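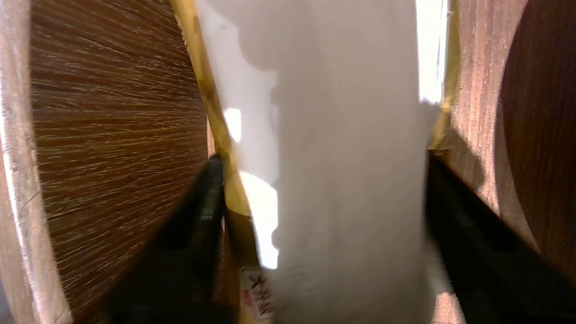

*Two black fingers, one white roll, brown wood on both sides. Tight quarters!*

I've been meaning to write up my tips for picking up soft rolls, and I finally have results worth sharing, so pull up a stool. If you've got a small arm on your bench (or you're just nosy about what goes on in my workshop), you may get something out of this.

The short version: squeeze less, go slower, and look at the gaps before you look at the roll. The long version took me most of the time since May.

**Why I went down this hole**

My arm was doing fine with blocks and jars. Then I asked it to handle things like paper towels, foam sleeves and rolled shelf liner, and it crushed one after another. Hendrik Molefe, my bench neighbor at the Kultdale shared shop, said I should stop fiddling and run a proper comparison. Change one thing, write it down, do it again. I grumbled, and then I did it.

**How I ran it**

I made 60 tries with each of three finger settings, same soft roll, same starting spot. A try was good if the roll came up, stayed up while I counted to 11, and had no new dent when I put it back down. I swapped the roll for a fresh one whenever it got tired looking, and I mixed up the order of the settings so I wouldn't save my favorite for last.

1. Hard squeeze: lifted almost every time, dented almost every time. Pretty useless for anything you want to keep nice.
2. Light squeeze: no dents, but it slid out of the fingers on 13 tries.
3. Light squeeze, short wait, then a tiny bit more: my winner by a mile. It only dropped the roll twice, and I marked one dent the whole session!

That little wait is the whole trick. Soft stuff keeps giving for a moment after you touch it, so if the arm decides right away that it has a good grip, it's wrong. Let the roll settle and then ask for a touch more.

**Tips I'd pass along**

- Tip the fingers inward a little for tall, soft things. Mine go in at an angle and it saves me a lot of bumping.
- Shiny trim is trouble. Anything gold or glossy near the roll can fool the little camera into thinking it has found an edge. I turn my bench lamp toward the wall and that calms things down.
- Bright gaps are your friends. A strip of light between the roll and whatever stands beside it is the easiest thing for the camera to find, much easier than a white surface with soft gray creases. I had the software look for the gap first and my misses on the approach went way down.
- Wipe the fingertips with a barely damp cloth, then a dry one. Dust from paper rolls builds up faster than you'd think, and dusty fingers slip.
- Practice in the open first, then move to narrow spots between wooden pieces. I did it the other way around and scratched a perfectly good bookend (sorry, Anel).
- Keep your notes on paper. I lost a whole evening's worth when my laptop updated itself, and I'm still a bit sore about it.

**Does it work on other stuff?**

Sort of! I tried the wait-and-squeeze setting on rolled dish towels and it did great. On a bag of rice it was hopeless, the bag just sagged out of the fingers. Palesa Motaung tried my settings on her own arm over in Praltport and got fewer drops but more dents than I did, and we think her fingertips are harder than mine. She's going to stick some thin rubber on them and try again.

I've now logged 1,572 grabs if you add in all the messing around before the real test. Please don't start with that many. A dozen or two per setting will already show you if something is badly off, and you can do those in one evening with the radio on.

Next I want to try different wait times. I picked mine by feel and never went back to check it, so there may be a shorter one that does just as well. If you've already tested that, leave me a comment with your numbers and tell me what your fingertips are made of!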